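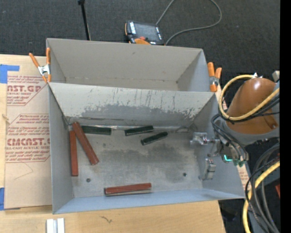 Bench, both bins. Red-brown and dark green bars in the front one, rear one empty.

September 15, 2021

Dremero notebook, appointments coding, second pass

Finished the second read of the Urnamham appointment files. I still don't believe the headline, and I want to get down why before the group meeting flattens it into a sentence.

The claim we were asked to check: since the Urnamham civil service board brought in the merit rule in April, provincial hiring has been "professional and free of patronage." Those are the board's words, from its own press statement, and the paper ran them without quotation marks. The evidence offered is that every appointee now has a score sheet on file. Fine. A score sheet tells me somebody filled in a score sheet.

Sample is 50 files, pulled by the board's records office from the list we sent. We picked the file numbers. They picked the copies. I have asked twice whether we can see the originals at the counter and the answer both times was that the copies are complete. Some of them plainly aren't. The interview notes page is missing from the Samir district files more often than from the others, and Samir is where the complaints came from in the first place. Could be a lazy clerk. I'd like to know which clerk's desk they pass over before I write "could be" in anything that leaves this room.

Two coders, working apart, same codebook. Each file gets a yes or no on "reasons for selection are given in a form an outsider could check." Agreement came out at 84 percent. That looks respectable on a slide and I don't like it much. When most of the answers fall on the same side, two people can agree plenty by saying the same thing to everything. Need to run the chance-corrected figure before anybody quotes the raw one. Should have been in the plan from the start. It wasn't, and that's partly on me.

Where we disagreed, going back through:

- Files where the reason given is "best overall fit." Coder A passed these on the ground that there is a reason. Coder B failed them. I side with B. You can't check "best overall fit" against anything.

- Files where the panel changed a score by hand after the total was added. A read the initials as approval. B read them as initials. Codebook says nothing about it. Add a rule: a changed score with no written note is a fail.

- Acting appointments. This one bothers me. The merit rule covers permanent posts only, so a person can be put in "acting," hold the job as long as anyone likes, and then compete for it with the job already on their resume. These files look beautiful. Full score sheet, clear winner, obvious reasons. Both coders passed nearly all of them and the codebook told them to. So the measure is blind exactly where I would go if I wanted to get a nephew hired.

Acting appointments need to be their own category with the date the acting spell began. The start date isn't on the score sheet. It should be in the payroll record, which sits with a different office, so that's another letter.

Leltel. Ran the typed-up reasons through the Leltel text matcher to see how much of the wording repeats from file to file. It flags a lot of repetition, and there was some excitement about this yesterday that I'd like to cool down. Forms breed the same phrases. If a template offers "demonstrated leadership in prior role," people will tick along with it whether the hire was honest or crooked. I pasted in paragraphs from our own hiring letters and Leltel flagged those too. So either we are also a patronage machine or the setting is too loose. Turned it to the strict setting and most of the Urnamham matches went away. What's left are a couple of long passages, same odd word order and same spelling mistake, in files signed by different panels. Those are worth a look. The rest is noise, and I'd ask that the first printout not be passed around.

Also went back over the baseline. Everybody talks as if we know what hiring looked like before the rule. We have the complaints log and people's memories. The log only holds complaints that somebody thought were worth making, and under the old board it was widely felt they weren't. A rise in complaints since April could mean hiring got worse, or that people now expect to be heard. The board says it's the second. The opposition in the assembly says it's the first. Neither of them has shown me anything, and the log can't settle it.

To be fair to the board, and I'm trying: the posting notices are better. They go up earlier, they list the actual duties, and the closing dates have stopped moving around. I checked several against the printed gazette and they matched. That's a real change and a citizen would notice it. It's also the cheap part.

What I would be willing to say today, if pushed: the paperwork has improved on permanent posts. We can't speak to who gets the jobs. Anyone who wants a stronger sentence than that can come and read the Samir folder with me.

To do:

- Chance-corrected agreement, both coders, whole sample. Then again with acting posts taken out.
- Rewrite codebook entries for "best fit" wording and for hand-changed scores. Recode only after the new text is agreed, otherwise we're just talking each other into it.
- Letter to payroll office asking for acting start dates. Keep it short, the last one got sent back for a "clarification of purpose."
- Third request to view originals. In writing this time.
- Save the Leltel strict-setting output under its own name. The loose run got overwritten once already and I can't rebuild exactly what it showed.
- Draft summary currently says "findings suggest a culture shift." Take it out. I don't know who put it in and I can't find the finding.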